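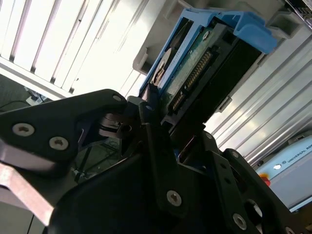 3.5-inch drive in its light-blue plastic caddy, by the window.

21 April 2025

Windby enclosure, drive refit, continued from the previous page.

Caddies first. The light-blue ones from Tanutov are the set to keep. The older ones bought for Gurnard have a slightly different latch and do not lock in the Windby bays, though they slide in far enough to look right. I have moved them to the bottom drawer and labeled the drawer. Please do not mix them again.

Fitting order that works:
Drive into the caddy, connector end to the open side. Check that it sits flat at all corners before doing anything else. Caddy into the bay with the latch open. Push on the caddy, never on the drive. Close the latch only after the connector has engaged.

Two caddies had a locating pin that stood proud and held one side of the drive up. Trimmed both pins with the flush cutters and tried the drives again. Both now sit level. Did not file the side rails, as the fit there is already on the loose side.

Cycle check: 20 insertions in bay 4, same drive and caddy each time, enclosure powered off. Latch closed every time. On two of them it needed a second push. No marks on the connector under the magnifier. Powered up afterward and the drive was listed normally. A short read test finished with no errors.

Bay 2 is still stiff. The guide on the left looks bowed inward compared with its neighbors. Have not taken it out yet, because the top cover has to come off first and Gashaw is using the same shelf until their copy job is done.

Labels: the paper ones lift at the corners after a few days. Switched to the polyester tape, on the front of the caddy only. Serial numbers go in the Windby sheet, with the bay number in the next column. The November entries in that sheet still use the old bay numbering and need converting.

To do: order spare latches, pull the bay 2 guide, repeat the cycle check there.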